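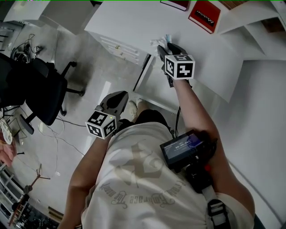
Clearing a desk with two hand-held grippers. The marker cubes on top give the position of each tool.

Week 5 handout: Automation and the job that is left over
Thursday, June 7, 2018

Reading for this week: the Kestitz case, sections 1 and 2. Bring your notes from February on job design, as we will use the same terms.

Kestitz runs furnished offices and employed 33 cleaners and room staff when the case begins. The firm planned to hand desk clearing and shelf tidying to machines supplied by Oresetti. The machines had to learn from people, so 12 of the staff were moved to recording work. They did familiar jobs, such as picking up paper, but through a gripper in each hand.

Points to note:

Pace. A task done by hand in seconds takes much longer with grippers. Kestitz first kept the old room targets and dropped them after complaints.

Skill. Staff knew which papers to throw away and which to leave. None of this was in the written procedures – it had to be talked through and agreed.

Body. Holding tools at arm's length tires the wrists and shoulders. Sessions were cut to 40 minutes.

Pay. Recording was paid at the cleaning rate. The union argued that it was training work and should be graded as such. 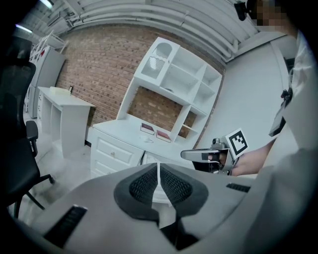 Achari, from the day shift, told the interviewers that she did not mind the grippers, but wanted to know what her hours would be once the recordings were finished. She had asked twice and been told that it depended on Oresetti.

Keep her question in mind when you read section 2, where the firm sets out its plans for redeployment.

For the seminar: write one page on who should own the recordings, and whether the 12 should be paid again if they are sold on.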